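I went to the Kragh ground open day in February mostly for the dugout tour, and I nearly missed it. The bus from Dumevby only runs once an hour on that side of town, and I'd written down the wrong end of the hour. I got to the gate at 10.40 with my ticket (number 313, I've kept it) and a very nice steward waved me straight onto the back of a group that had already set off.

If you've never been, Kragh is a proper little baseball ground. It holds 1211 people when it's full, and the stand behind home plate is so close that you can hear the catcher muttering. They took us down through the players' door, along a corridor that smells of liniment and floor polish, and out into the home dugout. I sat on the bench! It's lower than it looks from the stand, and you see far less of the left side of the outfield than I'd imagined. I've shouted at a fair few managers over the years for not moving a fielder over, and I may have to take some of that back.

The bullpen was next. They let anyone who fancied it throw ten pitches at a net with a speed gun on it, and I'm not going to write down my score. A lad of maybe twelve went after me and beat it comfortably. The queue was long by then, so if you go next year, do this bit first.

After that we had a talk in the clubhouse from the physio side, which I expected to be dull and was the best part of the day. They went through how a pitcher comes back from time off with his arm - light catch at 30 feet, then a bit further, then a rest day, then back again if it's sore. It takes weeks before he goes near a mound. Someone asked whether players lie about how they feel and the whole room laughed, staff included.

Lunch was a hot dog and a tea. The onions were good, the tea was stewed. I sat up in the stand with it and watched the ground staff fuss over the infield dirt for a good half hour, and I could have stayed for another.
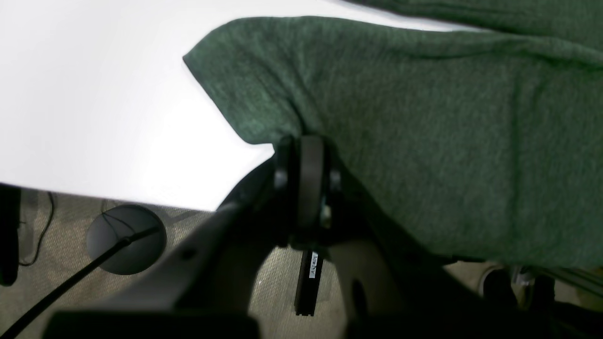

Handberg
Supporter and occasional away-day correspondent

The Dallmont room is at the far end, past the ticket office, and it's where they keep the old scorebooks. There are roughly 185 of them, and you're allowed to turn the pages if you ask. I found the first game I ever went to, which we lost by nine runs. I had remembered it as close.

Parking looked awful, so take the bus. The shop shuts at 3.30 and the last tour goes at two. Wear something warm under your coat, as the wind comes straight in over centre field.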